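Review: the Drotetti Bench Rules card set for robot manipulation work

Filed under Tools and Paperwork

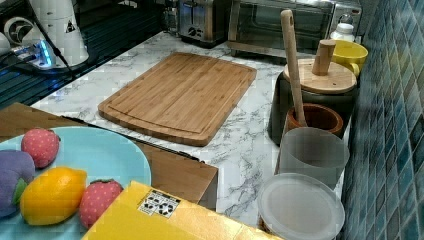 What you get

A box of laminated cards, a ring binder and a pad of tear-off sheets, all about one thing: how to run tabletop robot tasks in a kitchen so that somebody else can run them again and get results worth comparing. I have been using the set since July and I like it so much that I've started quoting it at people, which my family would prefer I stopped doing.

The set covers three areas. There are setup cards (what goes on the counter and where), conduct cards (who stands where, who can stop the arm, when to call a run void) and reporting cards (what you write down, in what words). The author is Jenő Kocsis, and he writes like a person who has spent years cleaning up after other people's experiments. The sentences are short. One card just says "If you moved it, write that you moved it." I have that one taped to the cupboard door.

The setup cards

These are the best part by a long way! Most lab guides I've read treat the counter as a blank sheet and tell you to clear it. Drotetti goes the other way and asks you to decide, in writing, what stays. A toaster, a kettle, a row of canisters along the tile: all fine, as long as they go on the sheet as background objects and stay put from the first run to the last. The set then asks for a target surface with a clear border. I use a bamboo cutting board with a juice groove, and the groove makes a handy limit. The card wants you to pick your line before you start (inside the groove, or anywhere on the board) and then live with it. We had been letting that slide for ages, and two of us had been scoring the same placement differently.

There's a good card on task objects too. Soft play food is allowed, encouraged even, but look-alikes have to be dealt with in the instruction. My plate has two pink strawberries on it, close to twins, so "put the strawberry on the board" is a bad instruction under these rules. You either say which one or you state up front that both count. The lemon and the eggplant give you no such trouble. Small stuff, and it cleared up a whole column of arguments in our notes.

I also like the angle rule. If the board sits at a slant to the counter, leave it at a slant, and mark the corners with tape if you plan to put it back there. Marble patterns are pretty but hopeless as a reference, as I found out by trying to line up with a vein.

The conduct cards

One person runs, one person watches, and the watcher holds the stop. No swapping mid-session without a line on the sheet. Hands stay out of the reach area until the runner says "clear" out loud. Anything with a cord gets its own check, and I was glad to see cooktops and kettles called out by name: power off at the wall if the arm could get to them, and cords routed away from its path. Tall things get a mention as well. A long spoon standing in a crock is easy to forget when you're thinking about the gripper, and the elbow of the arm may swing a lot wider than you expect.

My one gripe here is the void rule. A run is void if any background object shifts, even a little. I see why, but with a light plastic container on the counter that can mean throwing out a run over a nudge you'd need a ruler to see. Altwood's older checklist lets you note it and carry on, and I think that's kinder to small teams.

The reporting cards

The default batch is 100 runs per task, and the tear-off sheet has 35 lines, so you're always finishing on a third page with most of it bare. That bugs me more than it should. But the wording guide is a joy. Success, partial and fail each get a plain definition, and "almost" is banned. You have to write down failures in the same detail as successes, and after a couple of weeks our failure notes were the most useful thing in the binder.

Compared with the others

Suvlow's kit is prettier and comes with an app, though the rules inside are thin and assume a factory cell. Watkins is thorough, but it reads like an insurance policy and my copy stayed on the shelf. Drotetti is the one that gets pulled out, argued over and splashed with coffee (the lamination holds up great).

Worth buying?

Yes, if two or more people share your setup. Working alone you could get by with the setup cards, which are sold separately. I'd love a second edition with longer sheets and a softer void rule, and I'd buy it the same day.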